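Home | Explore | Threads | Log in

Lefteris Bakalis
Posted in: Paper & Ink

1/ Since September I am learning to use a seal with red ink. Small thread with my notes, maybe it helps another beginner.

2/ I started with the wrong paper. The sheets from Kolton were too smooth and the red stayed on top like jam. Now I use the Nakpan paper, 80 sheets in a pack. It is more expensive but it drinks the ink nicely.

3/ Do not push the seal deep into the ink. Tap it lightly, many times, and turn it a little between the taps. I did one strong push for two weeks and all my thin lines were closed.

4/ What you put under the paper matters a lot. On a hard table the corners come weak. A friend in Gommont told me to put a thin magazine under the sheet. I tried it with 10 sheets and the difference was big for me.

5/ Press straight down, hold, then lift from one side. I count slowly to five. If I count fast, the middle is pale.

6/ Someone asked if the seal must be perfectly straight on the page. My teacher at Plenedon says a little angle is fine, but he says it with a face that means no.

7/ Cleaning: soft tissue, no water. And close the lid of the ink pad when you finish! I left mine open for one night and there was cat hair in it.

8/ My corner for this is very simple, a white table and not many things on it.

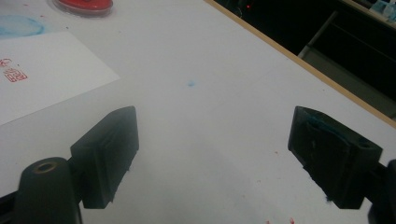
Red seal on white paper, round red ink pad behind it.

9/ I like that the characters are small and sit inside a square. It took me long to accept that a seal doesn't have to be big.

10/ Next I want to try a thinner paper, if I find it in a small pack. Does anyone know a shop that sells less than 100 sheets?

Tags: seals, red ink, paper, beginners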